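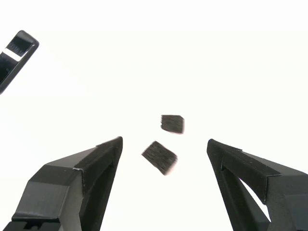
Dorothy Bickerstaff wrote in to say that white is the hardest color of all to live with, that she went through five different whites in her own hallway before she settled, and that anybody starting on a back room ought to paint a big patch and leave it alone until they've seen it at breakfast and again at suppertime.

I read that out loud to Ruth over coffee and we both laughed, because we had already done just what Dorothy warns against and bought the whole lot on the strength of a card the size of a postage stamp!

The Back Room, Going Pale
Posted 4/22/19

Welcome to the gallery page for our back room, which many of you have been kind enough to ask after. It spent nine years in a mustard color that Deepak swore was cheerful (he still does, and he has kept a strip of the old wallpaper in his desk to prove it), and all that time we meant to do something gentler with it. I wanted a room where you could set down a cup of tea and a library book and not feel shouted at. Ruth wanted somewhere to cut out dress patterns without losing her pins in the busy background, and I must say that won the argument.

Plain and nearly white, with no fuss behind anything, and about as far from mustard as a person can go. I have grown so fond of this sort of background that I'm looking at the upstairs landing with the same idea in mind, though Ruth has asked me to wait until August and I have more or less promised.

If you have a favorite white, do leave its name in the comments, and tell us which way your windows face while you're at it. Alfie Gosling has sent six suggestions already, and two of them are gray.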